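The Pale Wall

When Yevdokiia Moroz came to see the room, the agent from Flesus had already opened the door and was standing in the corridor with his telephone. He told her that the rent was 892 dollars for the month, with water, and that the last tenant was a firm called Judel which repaired watches. Then he went back to his call and she was alone.

She had wanted a window. For all of June she had looked at rooms with windows, and each one was too dear or too far from the tram. What she got was a wall. It was pale, something between grey and white, and a little glossy, so the lights of the ceiling lay on it in long white marks. At the bottom there was a black skirting board, and below the board a floor the colour of milky tea.

"It is clean," she said aloud, to hear how the room would answer. It answered with a small echo.

She signed the paper on the same afternoon. The date she wrote with care, the year first, as she was taught at the bookkeeping course: 2018-08-06. The agent looked at it for a moment and said it was fine.

In her first week she had one chair, one lamp and the sewing machine of her aunt, which was a Nazarenko and weighed as much as a calf. She took hems and zippers from the dry cleaner downstairs. In the evenings, when her eyes were tired from the thread, she turned the chair around and looked at the wall.

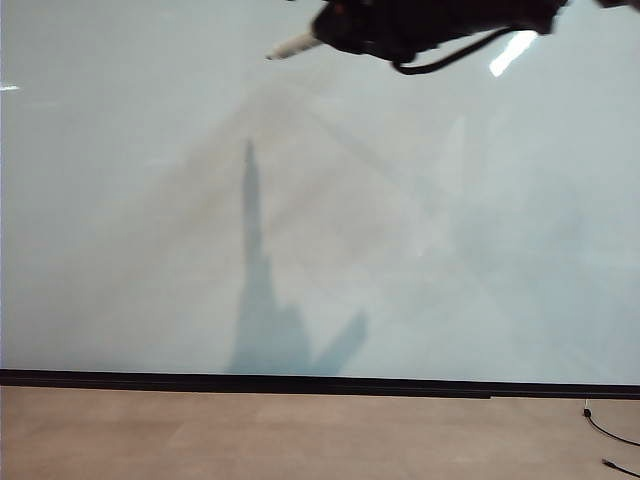

She began to know it quite well. There was a place near the middle where the colour became cooler, almost the green of old glass, and a place in the black board where two pieces met and did not meet exactly. The first time she noticed this little step she was annoyed. Her father had been a joiner and he would not have slept with such a step in his house. Later she looked for it each evening, the way one looks for the same dog on the same corner.

Yevhen Nechyporuk came on a Saturday's kind of morning, with rain and no hurry in it. He had the key cutting shop two doors along and he carried a tin of paint under his arm.

"Tridesard," he said, and showed her the label. "Good paint. I have it left from my kitchen. Yellow."

"For what?"

"For this." He pointed with his chin. "You cannot sit in front of this all day. It is like to sit inside a fridge."

She made him tea and gave him the chair, and she herself sat on a box of buttons. They both looked at the wall. He was a man who talked easily with customers but it was clear that he did not often sit. He moved his foot. He asked how much she paid, and when she told him, he said that at his end of the corridor it was 587, but with mice.

"My mother had a yellow kitchen," she said after some time. "Also yellow curtains. When I was ill I was put in there, near the stove, and I remember that I was thinking, if only I could have something with no colour for one hour."

"And now you have it."

"Now I have it."

He drank his tea. Outside, on the tram line, something heavy went past and the lamp trembled on the floor. Yevhen leaned forward with his elbows on his knees.

"There," he said. "Down on the right. It is darker there."

"It is a shadow."

"I see that it is a shadow. But it goes up like smoke. When I was small we burned the leaves at the end of the garden, and the smoke went up just so, leaning, because there was always wind from the river." He stopped, and looked a bit ashamed – he had come only to bring the paint. "I did not think about that garden since maybe the year 2000."

She did not say anything. She got up and filled his cup again. 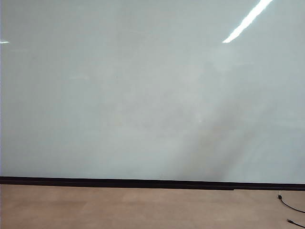
The wall, with the long white light in its top corner.

He stayed until the rain was finished. At the door he bent for the tin, then he left it where it was, beside the box of buttons.

"Keep it," he said. "In case you change your mind. It does not go bad if the lid is tight."

She put the tin behind the sewing machine, and it was useful there, the right height for a cup. In the afternoon she did four pairs of trousers and the lining of a coat. When it was evening she turned the chair around, and after a moment she went to the corridor, to see if there was still light under the door of the key shop.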